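Firkora 项目遥操作示教人员招募(兼职及短期全职)

发布单位:Plostelau 机器人学习组
发布时间:2024年1月
岗位编号:FK-OP-02

Firkora 是一个双臂桌面操作数据项目,由操作员通过主从遥操作或手把手拖动的方式向机械臂演示任务,记录下来的轨迹用于训练模仿学习策略。现有任务以杯、瓶、盒等轻小物体的抓取、摆放和交接为主。第一批操作员已到岗,本次招募第二批。 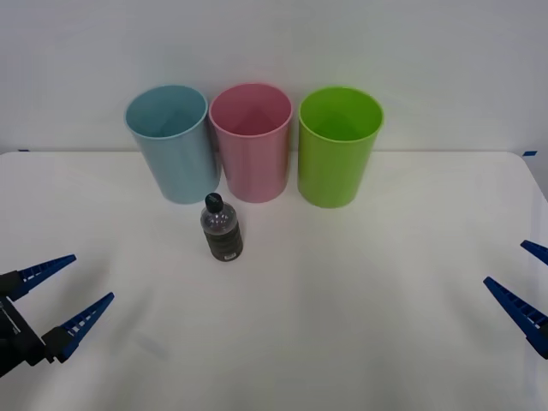
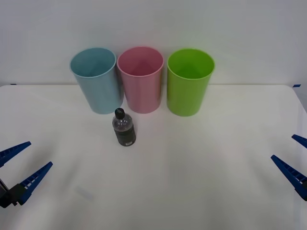

双臂桌面工位,三只杯子与一个小瓶,两侧夹爪均为张开状态。

一、工作内容

1. 遥操作示教。操作员坐在主手一侧,左右手各控制一条从臂,按任务单完成演示。每条演示从规定的起始姿态开始,到规定的结束姿态停止,中途不得用手接触从臂侧的物体。

2. 拖动示教。部分任务需在零力模式下直接牵引机械臂完成。此类任务要求操作员身体和手臂尽量避开相机视野,动作速度均匀,不得强行将关节推至限位。

3. 场景复位。每条演示结束后,按任务单给出的初始布局重新摆放物体。任务单分固定布局和随机布局两种,随机布局的位置由程序给出,操作员不得自行决定。

4. 数据初检。每组演示结束后回放一遍,对每条数据标记“可用”“重录”或“存疑”。标记“存疑”的须填写原因代码,代码表见工位手册。

5. 填写班次记录。包括工位号、任务号、起止时间、异常停机情况。记录在 Shakya 标注系统内完成,不使用纸质表格。

二、演示质量要求

动作连续,无明显停顿。停顿超过两秒的演示作重录处理。

抓取前夹爪应先对准再闭合,不得用指尖推着物体找位置。物体在抓取过程中倾倒的,该条作废;任务单写明允许扶正的除外,此类数据单独归类。

双臂任务中,暂时不参与动作的一侧应停在等待区,不得悬在另一臂的工作路径上方。交接类任务须待接收侧夹爪夹稳后,给出侧方可松开。

同一任务内,操作策略应保持一致。例如任务单规定用左臂取瓶,则全组均用左臂取瓶,不因个人习惯换手。需要多种策略的任务,任务单会分别列出,并给出每种策略的条数。

三、工作量与时间

每名操作员每月目标为500条合格演示,短期全职人员为625条。合格与否以复检结果为准,初检标记不作为结算依据。

每班4小时,分上午班和下午班。连续操作满40分钟须离开主手休息,系统会自动锁定工位,休息时间计入工时。兼职人员每周不少于三班,短期全职人员每日两班。

项目周期暂定六个月,第二批人员于2月到岗。到岗后的前三个班次为培训班次,按正常工时计酬,产出的数据不计入目标条数。

四、应聘条件

必备:
年满18周岁,双手活动正常,无影响精细操作的手部或腕部伤病。
裸眼或矫正视力正常,能够辨别颜色。任务单以颜色指代物体的情况较多,色觉异常者不适合本岗位。
能阅读中文任务单,并能严格按照书面步骤执行。
能接受重复性工作。

优先:
有主从遥操作、手术模拟器、工程机械远程操控或同类设备使用经历。
熟悉任一协作机械臂的拖动示教流程。
了解 Linux 基本命令,能自行重启采集节点、查看日志。
左右手操作能力接近。

学历和专业不限。在校学生可以报名兼职,须自行确认学校对校外兼职的规定。

五、报酬

按工时计酬,月度合格条数达到目标后另发绩效。单价标准按岗位类型区分,面试时书面告知。培训班次、设备故障等待时间、场景更换时间均计入工时。绩效随次月工资发放。

因设备故障或任务单变更导致当月未达到目标条数的,由组长核对班次记录后按比例下调目标,操作员无需另行申请。

六、试操作测试

通过简历筛选者到现场参加试操作,全程约一小时,分为三部分:

第一部分为设备讲解和自由练习,不计成绩。练习内容为空载移动、夹爪开合和单臂抓取。

第二部分为单臂取放,在规定时间内将指定物体移至指定位置,左右臂各完成一组。考察成功率和轨迹平稳程度,速度只作参考。

第三部分为双臂交接,由一侧抓取物体,在桌面上方交给另一侧,再放回桌面。此部分难度较高,允许失败后重试,主要看重试时是否按规定复位。

测试使用的从臂、夹爪与正式工位型号相同,主手为 Pilex 第二代。佩戴手表、手链、戒指者请在测试前取下。测试期间产生的数据不用于模型训练,测试结果公布后删除。

七、安全规定

从臂上电期间,任何人不得将手伸入两臂之间。场景复位必须在从臂进入保持状态、工位指示灯变为绿色后进行。每个工位配有急停按钮,操作员在每班开始前须按压测试一次并记录。发现异响、抖动或主从动作不一致时,立即急停并通知当班工程师,不得自行复电。

长发须束起,衣袖不得过长。工位内不得放置饮料,任务物体除外。

八、隐私与数据

工位相机朝向桌面。拖动示教时可能拍到操作员的手和前臂,签约时需签署影像使用同意书,不同意者可以只承担遥操作任务,不影响录用。遥操作侧不设相机,但会记录主手的关节数据和夹爪指令。以上数据与操作员编号关联,不与姓名关联。

操作员不得拍摄或外传任务单、工位手册和采集软件界面。

九、报名方式

请在 Plostelau 网站“招募”栏目选择岗位编号 FK-OP-02,在线填写报名表。须填写以下内容:

可到岗的班次(上午、下午或均可)
应聘类型(兼职或短期全职)
惯用手
相关设备使用经历,注明设备类型和使用时长
是否接受拖动示教任务

无需上传照片和证书。报名表提交后会收到回执编号,试操作时间通过站内消息通知,改期一次以内不影响评定。招满后报名入口关闭,已提交但未安排测试的人员转入下一批候选名单。

曾参加第一批测试未通过者可以再次报名,原成绩不带入本次评定。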